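Can you wash disposable face masks?

Posted 2 April 2021 in Household & Laundry

I bought a box of 500 light blue masks when I was sure the world would run out of them again, and now I feel guilty every time one goes in the trash. Can they go through the wash at 60 degrees with the towels? The box, in its wisdom, says only "quality product."

nardale_255

Don't. The filter layer works on static charge, and detergent is hard on that. What comes out looks like a mask and filters like a napkin. I tried it in October and also got fuzz on every black sock I own.
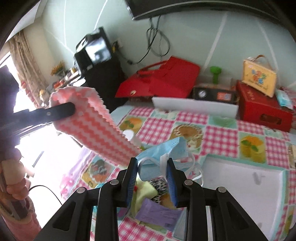
Disposable mask, folded and crumpled

If guilt is the problem, get cloth ones for walking the dog and save the paper kind for the store.

rotska

Washed mine once, came out fine. Wore it to the dentist. The ear loop let go in the waiting room, so maybe air dry.

grivo1161

Whatever you decide, snip the loops before you throw them out so birds don't get tangled. And 500 is nothing. My closet still has the toilet paper from last spring, and I've started thinking of it as insulation.

rathnayake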